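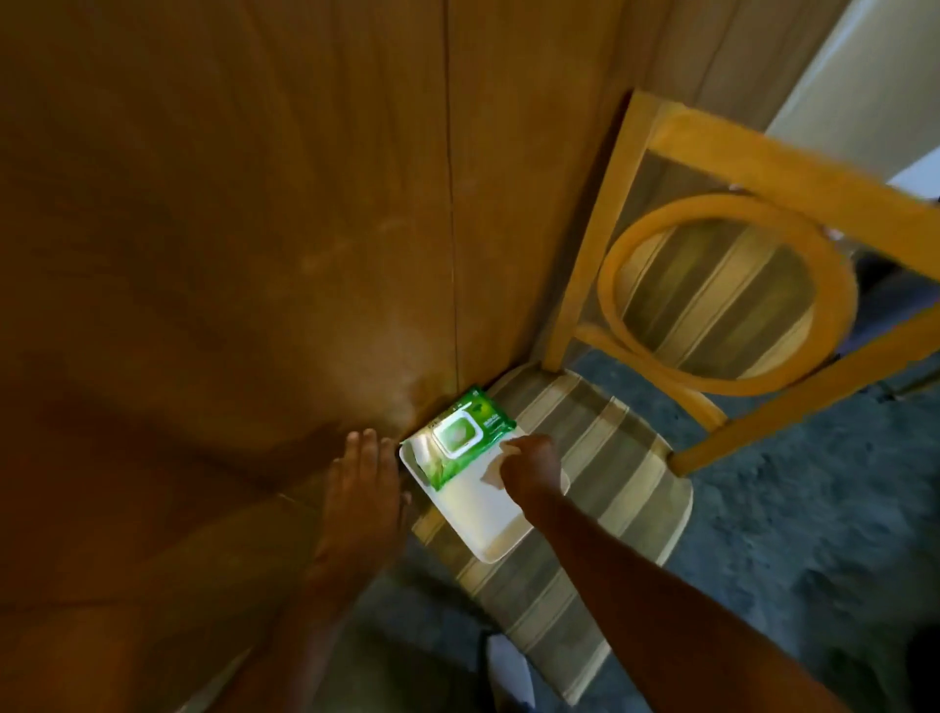
Can a machine wipe down a dining room yet?
Final project report, Home Automation module
Chae, 22 September 2022

1. Background

My project asked how close household robots are to doing small cleaning jobs without help. Floors are mostly dealt with: a robot vacuum can be bought in any electrical shop in Basatstead. Tables, chairs and shelves are another matter. I chose wiping because everyone does it and it looks simple.

2. Method

I broke the job into steps and timed people doing each one. Then I tried the same steps with the Plasov, the teaching arm in our lab, which has a two-finger gripper and one camera. It was programmed in Sastetti, the block-based software we used in the first year. In total I logged 3,354 separate movements, by people and by the arm, over 11 sessions. The first sessions were in January and had to be repeated as I had set the clock wrongly.

3. Results

Wiping a flat surface was the easiest part. Once a cloth was fixed to the gripper, the arm could cover a clear table top in straight lines. It missed a strip near the edge, and pressed too hard on 2 of the early runs, so I lowered the force limit.

Getting a wet wipe out of the packet was the hardest. A person opens the lid, pinches the top wipe and holds the packet still with the other hand, often without looking. With one arm the packet simply slid along. I taped it down, which helped, but the gripper then pulled out several wipes together or lost hold of the corner. It managed a single wipe in 4 attempts out of the whole set.

Tight corners also caused trouble. Where a chair stands against a table or a cupboard, people lean on something with one hand and reach in with the other. The arm had no second hand and its elbow hit the chair back. Moving the chair first would solve this, but that is another job the arm can't do.

4. Discussion

My tests used a cheap arm and I am not an experienced programmer, so better equipment would do better than this. Two arms would be the first thing to add. Shiny wood was a problem for the camera too, and I had to draw the curtains before it would find the edge of the table.

For now I would say a machine can do the wiping if a person does the setting up. In my timings the setting up took longer than the wiping.

5. Further work

I would like to repeat the packet test with a softer gripper, and with a tub in place of a packet. The program files and timing sheets are in the shared module folder.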